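The Tuesday the Robot Forgot How to Let Go

I got to the Fundalen lab at eight in the morning with a giant coffee and the cheerful idea that I was going to watch a robot tidy up. Two arms, a rolling body, a list of household chores. I'd been promised desk supplies going into a drawer, and I was weirdly excited about it!

What I got was a lesson in grip force. Zisonen, the control software the team has been building for the past couple of years, had done 1,736 practice pickups in simulation without a serious fault. Then they moved it over to the real machine, and on the second pickup of the day the right gripper closed on a marker and kept closing. The marker split. Ink went everywhere (my sleeve included, thanks for asking). The arm then lifted what was left of it, carried it over to the drawer, and stopped there with its fingers clamped shut. The open command went out 100 times before someone hit the red button.

I've seen robots drop things, and I've seen one drive into a trash can. This bothered me more, and I think it's because the screen said everything was fine the whole time. Green check, green check, green check. The software was reading the gripper's position from a message that had stopped updating, so as far as it knew, the fingers were still wide open and just needed a little more squeeze. If that had been somebody's hand in there, the check mark would have been just as green.

So the chores were off, and we all went back to the simulator, where the engineers had loaded up a room they call Rorby. It's loud in there, color-wise. Orange walls, a long wooden counter, a pen on top waiting to be grabbed.
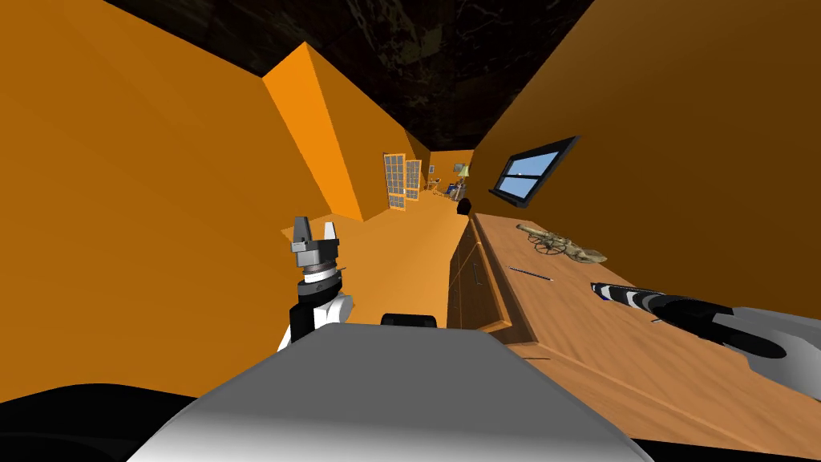
The plan was to break it on purpose. They'd freeze the position message partway through a grasp and see whether Zisonen noticed. The first try, it didn't! It squeezed away on stale numbers exactly like it had that morning, and there was a kind of groan from the desks, half awful and half relieved, because now they could make the fault happen whenever they wanted.

The fix they landed on is pretty simple. Every message from the gripper now carries a time stamp, and if the newest one is too old, the motors quit pushing and the arm holds still until a person checks it. There's also a hard cap on force down at the motor level, which Nyamweya, the company that makes the gripper, had offered as an option all along. It was switched off. I asked why and got a lot of looking at shoes.

They were still running frozen-message tests when I left, and the drawer was still empty. My shirt is in the wash for the second time.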